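Govholm Escort Logs: transcribed deck logs of coastal convoy escorts
Data card and README

Summary

The Govholm Escort Logs are line-by-line transcriptions of deck logs kept aboard small naval escorts on coastal convoy duty during the First World War. The collection covers 43 bound volumes from 106 vessels, mostly armed trawlers, drifters and a few old torpedo boats assigned to the Govholm station. A volume may hold the logs of more than one vessel, and a vessel's logs may run across several volumes.

The release contains text and tables only. Scans of the volumes are not included. They can be consulted at the Jadard reading room, subject to its own terms.

Contents of the release

entries.csv: one row per log line, in the order written on the page
vessels.csv: one row per vessel, with known names, pennant numbers and type
positions.csv: positions derived from bearings and distances, where a position could be worked out
events.csv: entries tagged as contact, attack, collision, grounding, mine sighting or rescue
flags.txt: the list of uncertainty flags and their meanings
reading_notes/: one plain text file per volume, with remarks on handwriting, damage and binding order

All files are UTF-8. Fields are separated by commas, and text fields are quoted. Line endings are Unix style. Empty cells mean that the source is silent. Cells containing the word ILLEGIBLE mean that something is written there and could not be read. The two cases should be kept apart in any analysis.

Fields in entries.csv

entry_id: stable identifier, built from volume, page and line
vessel_id: key to vessels.csv
watch: the watch as written, expanded from its abbreviation
time_written: the time exactly as it stands in the log
time_norm: the time in twenty-four-hour form, ship's time
text_raw: the transcribed line, spelling and punctuation kept
text_reg: the same line with abbreviations expanded and place names regularized
struck: any words crossed out by the writer
hand: a letter for the handwriting, assigned within each volume
flags: zero or more codes from flags.txt

The hand field doesn't identify an officer. Hand A in one volume has no relation to hand A in another. Several volumes change hands in the middle of a watch, often after a line about weather or a change of course, and the letter changes at that point in the table.

How the text was made

Pages were segmented into lines with Prirkine, then transcribed twice by separate readers working from the same line images. Where the two readings agreed, the line was accepted. Where they differed, a third reader saw both versions and the image and chose one, combined them, or entered ILLEGIBLE. Reader names are not part of the data.

A set of 350 pages was set aside before transcription started and read a second time at the end by readers who had not worked on those volumes. Differences between the two passes are marked in the flags field with code R. Most are in penciled notes on wind and sea state, which were written fast and later rubbed by the facing page.

Struck-out words were transcribed wherever they could be read. In this station's logs they matter more than usual. A sighting might be entered as a submarine, struck, and rewritten as wreckage or a buoy, sometimes in another hand. The rewritten version is in text_raw. The first version is in struck. No attempt was made to decide which one was correct.
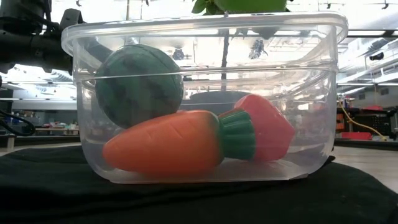 Why not put the struck words back into the main text, one user asked in a comment on the earlier release, given that anyone searching for submarine sightings will look in text_raw and miss half of them? The same comment pointed out that printed histories of the station quote the struck versions freely and without saying so.

The fields remain separate in this release. A combined column was tested and dropped. It made lines hard to read where a writer had crossed out part of a bearing, and it put contradictory positions into a single string. Users who want all sightings should search text_raw and struck together. The events table now does this: an event tagged from struck words alone carries the code S, and can be filtered in or out.

Times

Ship's time on the Govholm station followed the shore office, and the shore office changed its clocks without telling every vessel on the same day. For some days two escorts in one convoy can be an hour apart. The time_norm field doesn't correct for this. It converts the written form and nothing else, so that "6.15 pm" becomes 18:15 in the ship's own time. Where a later note in the log says the clock was wrong, the line has flag T and the note's entry_id is given in the reading notes.

Entries for midnight are a known source of trouble. Some writers gave midnight to the day that was ending and others to the day that was starting. The order of rows always follows the page.

Place names

Logs name headlands, shoals and lights in whatever form the writer knew. Local fishing names appear beside chart names. The text_reg field uses the form printed on the station chart where a match is secure. Where a name could refer to more than one feature, it is left as written and flagged P.

The anchorage the crews called the Pocket is a special case. Before September of the second year of the logs it means the inner roads. After the boom was moved it means the water north of the boom. The regularized text gives "inner roads" or "boom anchorage" according to the month of the entry. Entries written during September itself are left alone.

Positions

Positions in positions.csv are derived, and should be treated that way. A log line that gives two bearings, or one bearing and a distance, was plotted on the station chart and converted. Lines giving dead reckoning alone were not plotted. The method column says which kind of fix was used. The error column is a letter grade from A to D, set by the angle between bearings and the legibility of the figures. Grade D positions are fit for placing a vessel in a general stretch of coast. They should not be used to match a vessel to a wreck.

Magnetic variation was applied from the chart's own rose, with no allowance for the compass of the individual vessel. Trawler compasses near a deck gun could be badly off. Two of the logs say so outright.

Events

The events table holds 2,000 tagged entries. Tagging was done by hand from the text, with one tag per entry except where a rescue follows a collision in the same line. Tags record what the log claims. An entry tagged "attack" means the writer reported one, including depth charges dropped on what later entries call a rock or a shoal of fish.

No casualty table is supplied. Deck logs on this station recorded deaths unevenly, and in several vessels they were written in a separate book that hasn't survived. Counting deaths from the entries would give a figure far too low.
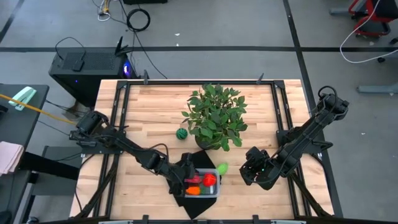 Events were not merged across vessels. If three escorts logged the same mine, there are three rows. Anyone building a list of incidents will need to join them by time and position, keeping in mind the clock problem described under Times. A joining script was considered for this release. It gave good results for collisions and poor ones for mine sightings, where several mines were often seen along one stretch in a single morning, and it has been left out.

Relation to printed works

The only full-length narrative of the station is the volume issued by the Bermúdez press, which drew on the same logs before they were rebound. Page references in that book follow the old binding. A concordance between old and new page numbers is given in the reading notes for the volumes where it could be rebuilt. For the rest, the quoted wording is usually enough to find the line by searching text_raw.

In a few places the book quotes lines that are no longer in the volumes. The pages may have been lost when the logs were rebound. Those lines have not been added to entries.csv, as the printed text smooths spelling and can't be checked.

Known gaps

Winter months are thin. Small vessels laid up for boiler work stopped keeping a log, or kept one in pencil on loose sheets. Water damage affects the outer margin of the volumes stored lowest on the shelf, and the time column is the part most often lost. The drifters are poorly covered compared with the trawlers. Logs from the two torpedo boats stop in the middle of a patrol and resume in a different format.

Signals sent and received are entered only when the writer thought them worth a line. The absence of a signal from the log says nothing on whether it was sent.

Suggested uses

The data has been prepared for work on convoy routine, patrol patterns, weather at sea and the language of official record keeping. It can also be used for testing handwriting transcription, provided users obtain the page images separately. It is a weak source for crew lists, gunnery results or enemy losses.

Citing and reusing

The transcriptions and tables may be copied and adapted with credit to the Govholm Escort Logs. Please give the release name and, when quoting a line, its entry_id. Quotations should be taken from text_raw. If text_reg is quoted, say so.

Corrections

Send corrections with the entry_id, the current reading, the proposed reading and the reason. A correction to a position should also name the chart used. Accepted changes are listed in the reading notes for the volume concerned, and the entry_id of a corrected line never changes. Lines found to have been skipped are given the preceding line's identifier plus a letter.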